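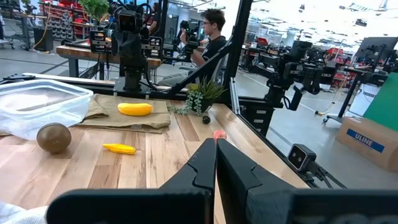
Wrist cam, looking past the fingers at the toy food

Forum > Grippers and end effectors > Stock fingers vs. Rizzi fingers on small stuff

nivum_ham_sandwich
Posted Saturday, June 26, 2021

OK so I've been dying to write this up! We've been trying the stock parallel fingers against the Rizzi ones for the toy grocery task (pick up the food, drop it in the clear bin), and I did 40 picks with each set. Same arm, same controller, same person driving.

Stock fingers missed 10. Rizzi missed 4. The Rizzi tips are softer and they hug the round stuff so much better, I was grinning the whole time. The banana is easy with either one. The little round things are where you find out what your fingers are made of.

Wrist camera is the wide one from the Gritard kit. I love having the tips in view that close.

tolerance_stack
Nice numbers, but 40 picks by one driver isn't much. Which set did you run first? If Rizzi went second, you were warmed up.

nivum_ham_sandwich
Rizzi went second, yeah. Fair point. I can swap the order next time.

beltandpulley
I had the Rizzi fingers on our Wumadus arm in March and took them off after 6 days. Great on round things, bad on cloth. They drag a napkin along instead of pinching it. Have you tried anything flat?

Also – how do you see the object once the fingers are right over it? In your shot the pink-red thing is already half hidden behind the tips.

nivum_ham_sandwich
Mostly I don't, I switch to the top view for the last bit. Let me put that one up too, it's a really good angle for planning the approach with two arms.

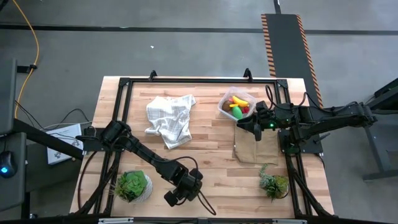

Top view, both arms over the table

You get the whole table, so you know where the other arm is before you commit. What you lose is height. I closed on air a bunch of times because from up there I couldn't tell how far above the banana I was.

Cloth is next. We've got a dish towel and I haven't counted anything with it yet.

tolerance_stack
Top view plus wrist view is the way to go, I'd never give up either. I do disagree about the wide lens though. Everything near the edges bends and I end up steering to where the object isn't. We went narrower on ours and the drivers were happier by lunch.

beltandpulley
Opposite for me! Narrow lens and I lost the object every time the wrist turned. Wide all the way. You get used to the bend in an afternoon.

quietservo
Been reading along, great thread. Two things I'd check before buying fingers:

Closing speed. On the Nivumham controller the default is pretty fast and round objects squirt out sideways. I slowed ours down and the stock fingers got a lot better, close enough that I never ordered the Rizzi set.

Cable slack at the wrist. I see a loose loop coming off the left gripper in the top view. Ours used to snag on a plant pot exactly like that one, so now I tie it to the last link and leave just enough for a full turn.

nivum_ham_sandwich
Ooh, I never touched the closing speed. Same default for both sets, so it's at least even, but now I really want to rerun the stock fingers slow. What value are you at?

quietservo
About half the default. Go lower for anything fuzzy or squishy, it's boring to watch but it works.

tolerance_stack
If you rerun it, do slow stock vs. slow Rizzi, and get a second driver in. I'll believe it then.

nivum_ham_sandwich
Deal! Both sets, both speeds, order swapped, and I'll do the towel with each. Will post the counts in this thread.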